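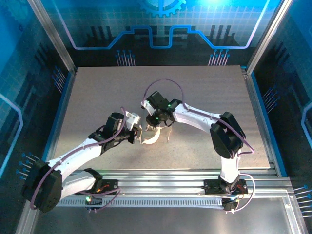
How often should the laces of a canvas sneaker be replaced?
Whenever the tips split or the flat weave begins to thin at the eyelets. On a pair worn most days, an annual check is sufficient, and a change every second year is usual.

The question was put to me in March by a reader of these pages, and it has led to a longer entry than I had intended. I have kept a record of the footwear in my household for one full year, which, the year having been a leap year, came to 366 daily lines. The record covers six pairs. Canvas accounts for most of the wear and nearly all of the trouble with laces.

The position I have reached is as follows. A low canvas sneaker is best served by a flat cotton lace. Round laces slip against themselves and must be retied by midday. Waxed laces hold very well but leave a mark on pale canvas, and I no longer buy them. The Jurkell flat lace, which I used for the first half of the year, is satisfactory in width but was supplied longer than my shoes require. The Drumora lace is shorter and softer, and its tips were the first to fail.
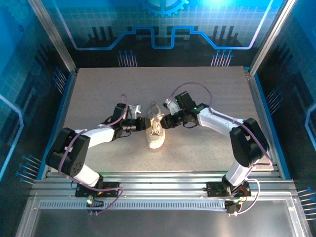
Off-white canvas sneaker, laces tied in a loose bow.

The bow itself deserves some attention. A bow tied loosely over the tongue is suitable for a shoe that is to be stored or displayed, and it keeps the two ends together. For walking, it should be drawn down firmly, beginning at the toe and proceeding one row at a time toward the collar. Pulling only at the top row tightens the ankle and leaves the front of the shoe slack. My correspondent Periklis Tzavaras disagrees with this procedure and considers it excessive for a shoe without a heel counter. His objection is noted. He also favors tucking the ends under the lowest crossing, a practice I have tried and do not recommend on stairs.

Knots are a separate matter. When a bow has been pulled through by mistake, the resulting knot should be worked from its outer strand with the shoe on its side, where both ends may be reached. Tugging on the free end will only set it harder. I allow 30 seconds of patient loosening before resorting to a blunt needle. Scissors have been used in this household on one occasion, and the lace was a Rasham lace of some quality, which I regret.

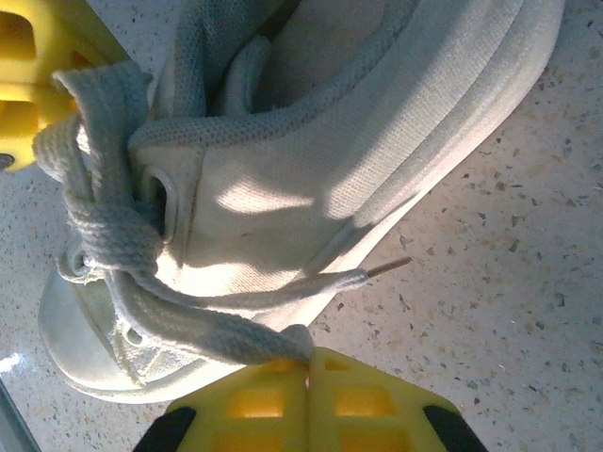 Canvas sneaker on its side, with the knot, a metal-ringed eyelet and the lace tip in view.

Eyelets should be inspected at the same time as laces. A metal ring with a rough inner edge will wear through new cotton within weeks. It may be smoothed with a folded piece of fine cloth, or the shoe may be taken to a repair shop; the counter at Hodoroagă attended to mine while I waited.

Washing remains to be addressed. Laces are to be removed first, soaked in a basin with plain soap, and laid flat on a towel overnight. They are not to be put in the dryer. The canvas is brushed along the weave, and the rubber is wiped separately with a damp cloth. Relacing is done the following day.

A further entry will deal with insoles.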